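Speaker notes -- "What the Hotel Breakfast Taught Us About Waste"
Otis Szabo, Kindville Hospitality Evening, March 13, 2026

Slide 1. Welcome
Thank people for coming. Say my name slowly, it is often misheard. Mention that I worked eleven years in kitchens before I moved to the office side, so I know both sides of the door.
Ask: who had a hotel breakfast this month? Wait for hands. Do not rush this.

Slide 2. The house in Derwood
The hotel has 96 rooms. On a full morning we serve 228 breakfasts, most of them between eight and nine. Before we changed anything, the kitchen filled the buffet until the last minute, because the manager at that time believed that a half-empty tray looks poor. I believed the same. Please say this, it is important that I do not sound like I blame him.

Slide 3. Weighing
We weighed the leftovers for 24 days. One bin for what came back on plates, one bin for what stayed on the buffet. The staff did not like it in the first week. The dishwashing team had the most work from it and I should have asked them earlier.
The surprise was the second bin. It was much heavier than the first. Guests were not the main problem -- we were.
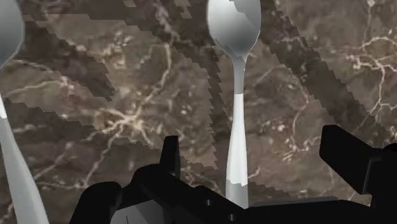
Slide 4. Smaller dishes, filled more often
We replaced the deep trays with shallow ones and moved the scrambled eggs to small batches. After nine o'clock, eggs are made only when a guest asks. Tell the story of the MacLeod wedding party here, who all came down at ten minutes before closing. We made eggs for everybody and it took some patience, but we had no complaint.
If time is short, skip the part about the bread slicer.

Slide 5. Money
We saved almost 400 dollars a week in the first season. Explain that this includes food only, no labor. Somebody will ask about labor. The answer is that the morning cook now stays at the stove longer and the prep is shorter, so the hours are the same.

Slide 6. What did not work
The little signs asking guests to take less. People felt they were being corrected at breakfast. We removed them.
Also the yogurt in single glasses -- pretty, but too much washing.

Slide 7. Next step
The sister house, Drondivus, starts weighing at the end of March. Their buffet is bigger and they have many families, so I expect other results.

Questions. Drink some water first. Repeat each question into the microphone before I answer.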